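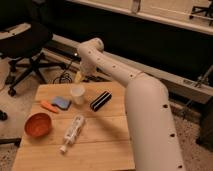 By the Farkorbridge Guides Desk | Feb 22, 2025

Home | Products | Guides | Spare Parts | Contact

Filed under: Wamameo Tabletop Set, Setup and Care

Section 2. Laying out the table

This section covers the standard layout for the Wamameo set, from a bare tabletop to a full one, and how to clear it again. Assembly of the table itself is in Section 1. If your tabletop is already on its legs and level, start here.

Before you begin

Wipe the tabletop with a damp cloth and dry it. Work along the seams, with the planks, so that crumbs and dust don't get pushed down between them. Leave the surface to air for 11 minutes before you put anything on it.

Check the small items against the packing card. The ones used in this section are:

Bowl, orange-brown, round
Carrot piece, orange
Pad, blue, soft
Cup, white
Block, black with white stripes
Bottle, white

Anything else on the packing card belongs to the extra layouts and can stay in the Sastton tray for now.

CAUTION: The small items are not food and are not for children under three. Keep the tray lid on when the set is not in use.

2.1 Placing the bowl

1. Stand at the front edge of the table. All directions in this guide (left, right, front, back) are given from this position.
2. Set the bowl down on the left side, with its open side up.
3. Leave a hand's width between the bowl and the left edge.
4. Press lightly on the rim. If the bowl rocks, turn it a little and try again. A bowl that rocks in every position is usually sitting on a seam – move it toward you or away from you until it sits flat.

Note: The bowl goes down first in every layout. The other positions are measured from it, and if you move it later you will have to move the rest as well.

2.2 Placing the carrot and the pad

5. Lay the carrot piece behind the bowl and a little to the right. It should lie at a slant. Either end can face the bowl.
6. Lay the blue pad flat, just to the right of the carrot. 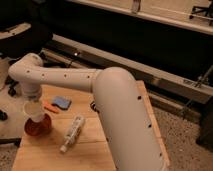

The two may sit close together, but one should not rest on top of the other. If the carrot rolls when you let go, give it a quarter turn and it will usually settle on a flatter side. Don't use tape or putty to hold it. Both will lift the finish, and marks from putty are hard to get out of pale wood.

The pad should be dry when it goes on the table. If it has been rinsed, squeeze it out and leave it on a rack overnight. A damp pad leaves a dark patch that can take days to fade.

2.3 Placing the cup, the block and the bottle

7. Stand the cup upright toward the back of the table, with the open end up. Keep it in from the back edge.
8. Put the striped block to the right of the cup, at an angle.
9. Lay the bottle on its side toward the front, near the middle. The cap end points to the front left.

CAUTION: Check that the bottle is empty and the cap is tight before you lay it down. Do not stand it upright in this layout.

Note: The cup is light and will tip in a draft. If the table is near a fan or an open window, place the cup last.

2.4 Checking the layout

Step back and look at the whole table from the front. You should be able to see every item without leaning. Two things to look for:

– The back of the table. The cup and the block tend to drift toward the edge as people reach across.
– The space between the bowl and the bottle. Leave enough room to set a hand down flat.

Small differences don't matter. The layout is a starting point, and a cup that sits a little farther left than it did yesterday is fine. If you need the same positions each time, mark them on a paper sheet and slide it out once the items are down. Do not write on the wood.

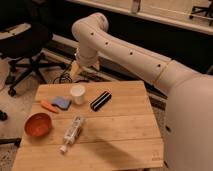
Fig. 3. Items on the tabletop: bowl at left, carrot behind it, blue pad to the right of the carrot.

2.5 Clearing the table

1. Take the items off in the reverse order, bottle first and bowl last.
2. Wipe each one with a dry cloth. For sticky marks on the bottle, use warm water and a drop of dish soap, and stay off the printed part.
3. Put the small items in the Sastton tray and the bowl on top, upside down.
4. Wipe the tabletop along the planks.

Lift the items instead of sliding them. Grit under the bowl will scratch the finish.

2.6 Care of the surface

Tabletops in regular use should be oiled twice a year. We suggest once in spring and once in October, before the heating comes on. Use Moschos board oil or another clear oil meant for indoor wood. Put on a thin coat, wait until it no longer feels tacky, and buff it with a clean rag. Keep the small items off until the next day.

Do not use the striped block on the tabletop. It will dull the finish, and a dull spot can only be fixed by re-oiling the full surface.

For worn or missing items, see Spare Parts. Have your packing card number ready when you order.

We use cookies to remember your region and language. Accept | Manage settings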